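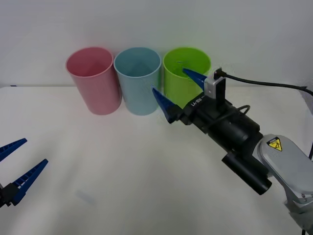 Cotunitz Cup Task Kit: pink, blue and green cups, two arms with blue fingers

The Cotunitz Cup Task Kit is a classroom set for secondary school robotics clubs and first-year college projects. It was prepared together with the students' club in Itcombe, which has been running since 1997, and it follows the tasks of the Osum student competition.

What the students must do

The team programs the arm to take an object and place it in the cup whose colour is called by the judge. At the beginner level the cups stand in one row and do not move. At the Kim level, named after the practice program, the order of the cups is changed between the rounds, so the colour must be recognized and not only the position. A team may use one arm or both.
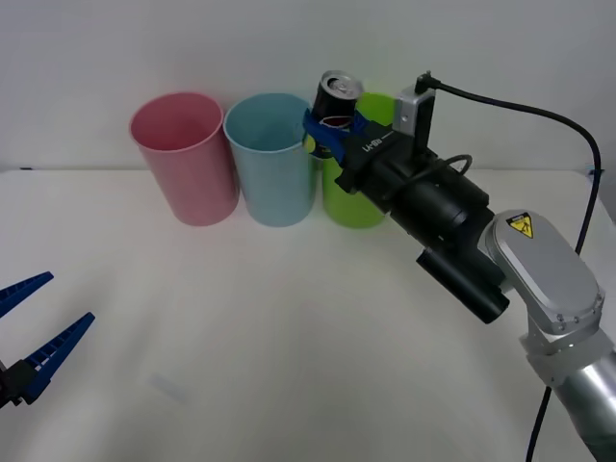
We recommend to begin with slow movements and to save every position under a clear name. Many teams write the whole program first and test it later — in our experience the small steps take less time. One practice round is 2 minutes, and a full lesson leaves enough of them for each group.

In the kit

Plastic cups in three colours
One set of spare fingers
Student workbook, with marking sheet for the teacher
Practice program Kim, licence for one classroom

Arms, grippers and cameras are not included. Objects for grasping are chosen by the school.

Care

Wash the cups by hand in lukewarm water. Please check the fingers before each class and replace them if the ribs are torn.

Ordering

Catalogue number 3355. The workbook is available separately, and clubs which order 100 copies or more should write to us for a price. Delivery takes around two weeks, longer in December.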